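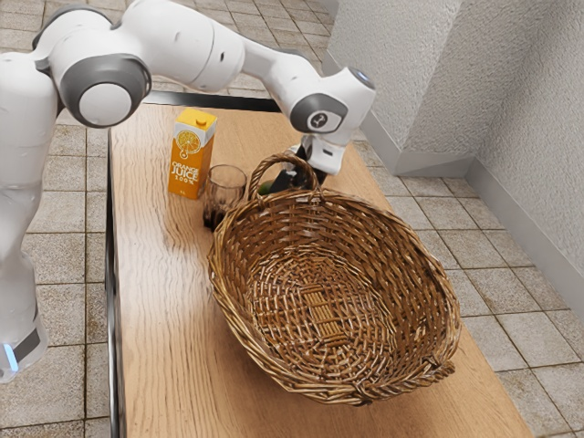

Greenberg to sell single-owner Nondetar saloon in online auction

Trurov, Saturday, October 9, 2021 - Online car auction house Greenberg has opened bidding on a right-hand-drive Nondetar Gavus saloon that has spent its whole life with the same owner. The sale runs for 12 days and there is no reserve.

The Gavus was the quicker version of Nondetar's mid-sized family car. It used the same body as the standard model but had a larger straight-six engine, a five-speed manual gearbox, firmer springs and a limited-slip differential. Only 206 were built with the steering wheel on the right, and Greenberg has offered just two of them before this one.

The car is finished in dark green with grey cloth seats. The first owner ordered it without a sunroof and paid extra for heated door mirrors and the larger fuel tank, which holds 80 litres. Both options are listed on the original order form, and the form is included in the sale.

Kastriot Berisha, head of sales at Greenberg, said: "Most of the Gavus saloons we get asked to look at have been modified at some point. People fitted bigger wheels, or cut the door cards to put speakers in. This one still has its factory wheels and the original radio. It has been used properly and it has some marks, and we have photographed all of them."

Condition and history

The bodywork was resprayed below the side trim in June after rust was found in both sills. The metal was cut out and replaced at the same time, and invoices for the work are in the history file. The rest of the paint is original. There are stone chips on the bonnet and a small dent in the nearside rear door.

Inside, the driver's seat bolster is worn and the clock does not keep time. The heater, electric windows and central locking all work. The air conditioning blows but does not cool - the seller believes it needs a new compressor, and none has been fitted.

The engine has had its timing chain and water pump replaced. The clutch is the second the car has had. A cold start and a short drive have been filmed and can be watched on the auction page.

The car comes with both keys, the handbook, the unused tool roll and a full-size spare wheel on a matching alloy rim.

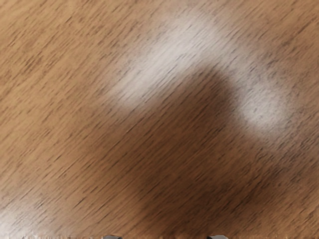 Viewing and bidding

The car is stored under cover at Greenberg's premises in Trurov and can be viewed by appointment on weekdays. Bidders may bring their own inspector. Test drives are not offered, but the engine can be started on request.

Anyone wishing to bid must register on the Greenberg website and provide a valid payment card. A buyer's fee is added to the final price. Delivery is not included, though the sales team can supply quotes from transport firms.

Press contact: Kastriot Berisha, Greenberg press and sales office, Trurov. High-resolution photographs of the car are available on request.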